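Lenavo Armchair Cover and Throw Set

Sold by Wattimena. Item 442.

I don't trust chair covers, and you shouldn't either until you've measured. Most of them are cut for a chair that doesn't exist, square at every corner and flat on every side, and then sold to people whose chairs are round. The Lenavo set is better than most. It still has limits, and we'd sooner you read them now than send the thing back.

What you get

One loose white cover, one light gray throw, and a storage bag that is too small. The cover goes over the whole chair and hangs to the floor. It has no elastic and no ties. Mudulia, who make it, call this a "relaxed drape." We call it a sheet with better hems, though the hems are good.

The throw is the part worth paying for. It's soft and it folds down to almost nothing. Over a padded arm it stays put well enough if you tuck a corner into the seat. On a slick finish expect it to slide.

Fit

Measure across the widest part of the arms, then from the floor over the back and down again. The label says the cover fits "all armchairs." It doesn't. Wing chairs are out, and so is anything with a footrest that swings up. Low, rounded tub chairs do best.

Allow 2 inches of extra cloth at the floor, more if you like it to pool. Keep it clear of lamp bases and cords – a long hem gets caught under things.

In the room 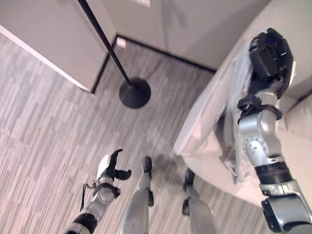
Gray throw on a pale armchair with rounded, padded arms.

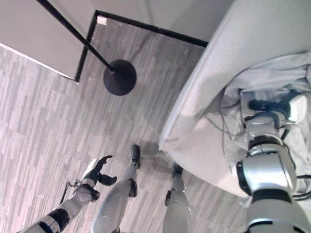 Color

The white is a plain white. Against pale gray walls and gray floors it looks clean, if a little cold. The gray throw helps some. Next to cream upholstery you may find the white makes the chair look yellow, so try it in daylight before you cut the tags.

Care

Machine wash cool, hang to dry. Mudulia says tumble drying on low is fine. Our sample came out shorter, and we don't recommend it.

What we'd skip

The Cluvness clip pack, sold separately, contains 13 plastic clips meant to hold the cover in place. They leave dents in soft padding, and a safety pin under the seat does the same job.

Returns

Unwashed, tags on, within 21 days. Return shipping is yours to pay unless we sent the wrong item. Throws can be returned without the cover, but the bag has to come back with whichever piece you paid for last – Mudulia's rule, which we have asked them to drop.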